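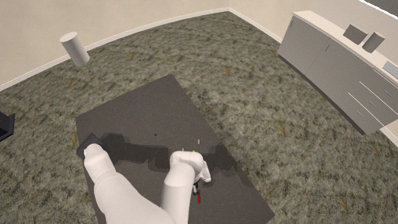

Ticket 424: arm and gripper quote, sim check before purchase
Opened by: Poppy Whitlock
Status: waiting on vendor

Mafalda needs a yes or no on the Janix arm before the September budget closes. Reach looks fine in the sim on the current table. The open item is the gripper. Sato quoted the two-finger model without the mounting flange, and the flange is another $500.

Henrik Rothe: Ran the block layout again Sunday. Please don't order a bigger table yet. The blocks are mostly left of center with one small blue cube off to the right, and I want pick times for that one first.
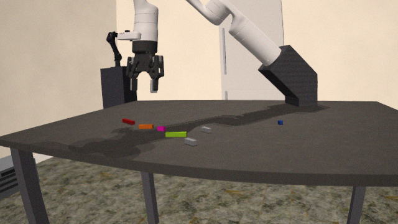 Page 2 of 2

Poppy Whitlock: Asked Sato to requote with flange and spare finger pads. Lead time is 42 days either way.

Joaquim Loureiro: Pedestal isn't on the quote either. Add it or we'll be back here in a month.

Poppy Whitlock: Added. Leaving this open until the new quote is in.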